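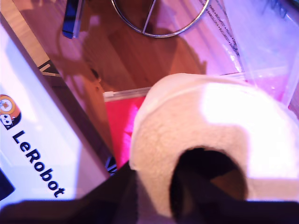 Stirell open day – gripper tables, April

Quick page, more words than photos. Got to the Stirell workshop late, place already packed, up to 90 through the door by lunch according to the sign-in desk. Free parking round the back if you go next year.

Top of the page – the pick-up table. Black gripper right up against the fuzzy cream thing, one jaw pressed to the side of it. Looks like a slipper to me, or maybe a stuffed toy. White box with LeRobot on it to the left. Love the pink light on the wood.

Soft stuff was the whole theme of the day. Hard blocks are easy, the Dobson crew reckon, fleece and plastic bags are where the arms get in trouble. Bags are worst, they said. Shiny, crinkly, a different shape every time you touch them. Could of listened to them for an hour.

Other tables, no pics from me:

Drikum – sorting demo, 25 minute sessions, all booked out by the time I found the sheet. Put your name down early.

Donano – hands-on driving, kids first. Queue out to the hallway, 40 minutes at least. My turn was over in 2 and I dropped everything. Controls feel backwards til you get used to them.

Dobson – talk in the side room, standing room only. Slides are meant to go up on thier page, haven't seen them yet. Good bit on finger pads and why they wear out so quick.

Sausage sizzle out front, onions ran out early. Colour-coded lanyards for staff – green ones answer questions, grey ones are packing up.

Doors shut at 4 pm. If you got better shots of the Donano table send them through and I'll add them to the gallery.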